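Household Textiles, week 2 handout: the bed as a work surface

Okay, so last Wednesday a lot of you asked why I keep telling you to fold on the bed when the classroom has perfectly good tables. Mostly it's the height, and the space! Long things like pants need to lie flat the whole way, and on a small table one leg always slides off and takes the other one with it.

What you lay them on matters too. I love a slatted summer mat (bamboo or rattan, either one works) because the surface is firm and the stripes give you a line to fold against. A quilt is softer, so push it up to the far side of the bed before you start. Don't fold on top of it, you'll chase wrinkles all afternoon.

Dark clothes are the tricky ones. Black on black hides every crease, so work near a window during the day and spread each piece out by itself. Run your palm from the waist down to the hem, then fold lengthwise, then in half. Big flat cloths come after the clothes, and I start those from whichever edge is straightest.

Keep your white, fluffy stuff away from the black pile, please. I once spent a whole evening with the Josano lint roller (300 sheets, and I used plenty of them) and I don't wish that on anybody.

For next time, bring one dark garment and one large cloth from home. Clean, please!
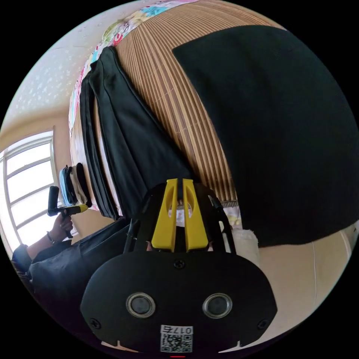 And if your cloth has one rounded edge, fold the straight side first and let the curve end up on the inside.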